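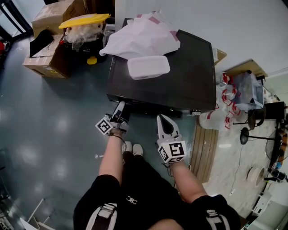 Pasberg, October

Hand-held gripper (shared workshop build)

A hand-held gripper is a robot gripper with the robot left off. You wear or hold a pair of them, do some ordinary job, and the recording goes to an arm later on. I'm writing this entry for the workshop wiki because I helped put ours together, so forgive the chatty tone – Renji Fukuda has already told me it doesn't read like an encyclopedia!

Design. Each unit has two fingers, white on our pair, with a black inner surface to give some grip. The curve matters more than I expected (our first fingers were straight and slid off everything). With curved ones you can get the tips under the lower edge of a cabinet, though low furniture is still awkward and you end up working well down by your knees.

Markers. A cube with black and white square patterns sits on each gripper. Software looks for the squares and works out where the hand is and which way it's turned. Glossy floors throw the ceiling lights back at you, and Odair Quintana spent two evenings on the exposure settings over that, grumbling the whole time.

Wearing it. Shoulder straps take the weight of the rest of the kit. Keep any cord close to the wrist or it will catch on a drawer handle sooner or later.

History. The Pasberg pair is our third version. The second one, nicknamed Risov, lives on in the spares drawer and still lends us screws. By the end of October we had 1849 clips saved, about a third of them furniture jobs, and Katsuhiko Yagi is still sorting through the folder names.

See also: Begum (finger molds), Hestmont (wrist mount, older type)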